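Perkeck Practice Suture Thread, Dark, Box of 80
Reviewed for the Skurnside supply pages
Filed under: Thread and needles

I have been putting off writing this review since September, mostly out of fear that if I say nice things about the Perkeck thread the price will go up again. But I promised Yatziri Esquivel, who looks after these pages and has been very patient with me, and so I have made a pot of tea and sat down to do it properly.

A little about how we use it, so you can decide whether my opinion is any good to you. I teach knots and stitches. The people who come to me already know what a square knot is, and most of them can tie one on a foam block with their eyes half shut. What they don't have yet is a feel for tissue that is soft and slippery and puckers up the moment you pull a bit too hard. So we spend our days on that: placing the stitch, drawing the thread through, tying down, trimming, moving over a little and doing it again. We go through a great deal of thread. Last year's tally, which I keep in a green notebook and am a tiny bit proud of, came to 1,348 strands, and that's only the ones somebody remembered to write down.

For years those strands were Ibarra. I want to be fair to Ibarra, it's a decent thread and it ties a firm knot, but it comes off the card as a spring. You open the packet and you've got a little coil that wants to stay a coil for the rest of its life, and half of a beginner's attention goes into chasing the loose end around. When the supplier changed the packaging (to something you more or less need your teeth for) I decided I'd had enough and ordered one box of the Perkeck to see.

First impressions were mixed. The box is flimsy and mine had a crushed corner. The packets inside are lovely, though. They tear where the notch is, every time, and the thread is wound in a flat oval on a card with a slot, so that one long easy pull brings it free. It keeps a bit of bend from the card, as all thread does, but you can coax most of that out by drawing it gently between two fingers. Once it's on the tissue it lies in big lazy curves and doesn't kink up. That was the thing that sold me, if I'm going to be truthful about it, long before we got to knots. 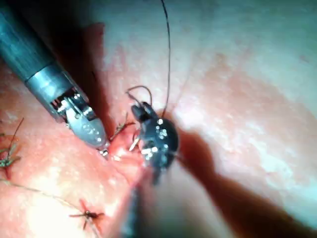

The color matters more than I expected, too. I had always treated it as a matter of taste. Then Aníbal Vieira, who shares the teaching with me, pointed out how often our students were losing sight of the strand halfway through a wrap, and after that I couldn't stop noticing it. A fine dark thread against pale pink tissue is easy to follow. On deeper red it takes more looking, and in a puddle or a shadow you may lose it altogether for a moment, but I have yet to meet a thread that solves that one. I should say that the very ends can look a good deal lighter than the rest once they've been trimmed and are sitting up under a strong light, almost a tan. It worried one student, who thought she'd picked up two different kinds. She hadn't, and you'll get used to it.

Now, knots. I like to have everyone throw a double first and then singles after it, laid flat and pulled in opposite directions, and I like them to stop and look between throws. With the Perkeck the first throw holds reasonably well while you get yourself organized for the second. I won't say it never slips! On a wet surface everything slips eventually, and if you dawdle or let your short end wander you will see the loop open up again like a yawn. But it gives you a fair chance. The second throw slides down sweetly and beds in without that gritty catching I used to get from the Ibarra, where you'd feel it stick, pull harder, and find that you'd gathered up a great fold of tissue underneath.

That gathering up is the fault I correct most. Somebody ties down beautifully, the knot looks like a drawing in a textbook, and all around it the tissue is bunched and angry looking and a deeper red than it ought to be. A slippery thread makes it easier to do, I'm sorry to say, as it runs down so nicely that you don't feel how far you've gone. So if you are switching over from something with more drag, give your students an afternoon of just bringing the edges together and stopping. We had a rather comical first week until I worked that out.

As to strength, I've had it break in my own work only when I deserved it, which is to say when I grabbed the strand itself in the jaws and squeezed as though it owed me money. Any thread will fray if you do that in the middle of its length. Grip near the end, on a part you're going to trim off anyway, and it stays sound. My more enthusiastic students break a strand now and then and look at me with enormous eyes. I tell them to write it in the notebook and open another.

Length is where I have my one real complaint. The strands are long. They are generous, and I understand why a company would rather be generous, but for a single interrupted stitch it's far more than you want, and you end up with all that extra thread looping away off to one side and coming back to lie down exactly where you were hoping to put your next bite. For a running stitch it's perfect. For short knots I have people trim it before they start. It feels wasteful, and I save the leftovers in a jar for tying practice on the bench. I wrote to Perkeck about this and had a very kind answer from Yaowalak Rattanakul in their customer office, who said a shorter cut was being talked about. That was in the spring. I haven't seen one yet, but I live in hope.
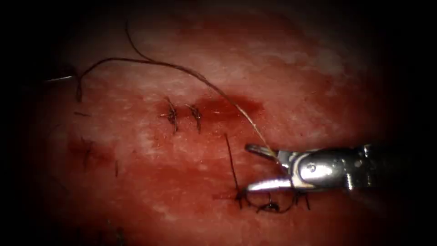
Azucena Huerta

I did want to put in a word about managing a long tail, as I've been asked about it by two people who bought the thread on my say-so. My advice is to decide where the loop is going to live before you make your first wrap. Pick a side, lay the long strand out there in a wide loose bend, and leave it be. A wide bend is your friend. It's the little tight ones that turn into a knot you didn't ask for. Then keep your short end short, and open your jaws only when you know what you're about to take hold of, especially near stitches that are already tied. It is so easy to pick up an old tail along with the new one, and then you're sewing last week's work to this week's. (I've done it. In front of a full room, with Baltazar Maldonado watching from the back, who taught me in the first place and was good enough to look at his shoes.)

On price: I paid 109 dollars for the box of 80 from Skurnside, with shipping on top. That's more than the Ibarra by the strand, and I grumbled at it for a few days before putting in the second order. What tipped me was how many packets used to go in the trash at our place with the thread in a hopeless tangle before it had been anywhere near a needle hole. I didn't keep a figure for that and I'm a little ashamed of it now, but the bin is a good deal emptier at the end of a session, and the room is calmer as well. People swear less. I count that as a feature.

If you're ordering for the first time, do check that you're getting the one marked "Dark" on the side flap. There is also a pale one, in a box that looks almost identical, and I had three of those arrive by mistake in my second order. It ties every bit as well, but on light tissue it just melts away and you'll be squinting by lunchtime. Skurnside took them back without any fuss, I should add, and they refunded the postage after I asked twice.

Storage is simple enough. Keep the box out of the sun and away from the radiator. We had one sit on the windowsill at our Paltness rooms through a hot spell and the strands in the top layer came out stiffer and more inclined to hold their bend. They were usable, only a little sulky. Once a packet is open I would use it that day. I've tried folding the card back in and keeping it for the next morning, and it dries with whatever shape you left it in.

One more small grumble and then I'll let you go. The printing on the packets is tiny, gray on silver, and under our bench lights I can't read the size at all without tipping it back and forth. I've taken to putting a dab of nail polish on each box, coral for the finer thread and plum for the heavier. Aníbal thinks this is very funny but I notice he looks for the dab.

Would I buy it again? I have, twice, and there's another box on the way. I'd give it four stars out of five and I'm holding the last one back until the shorter cut turns up. If you teach complete beginners on foam, you can probably save your money and stay with whatever you have in the drawer. If your people are working on wet tissue and spend more of their time fighting the thread than tying it, get a box, use a few strands yourself first with nobody watching, and see how you like the way it runs.

Tip for ordering: Skurnside sends out in the afternoon, so anything placed before noon generally leaves the same day.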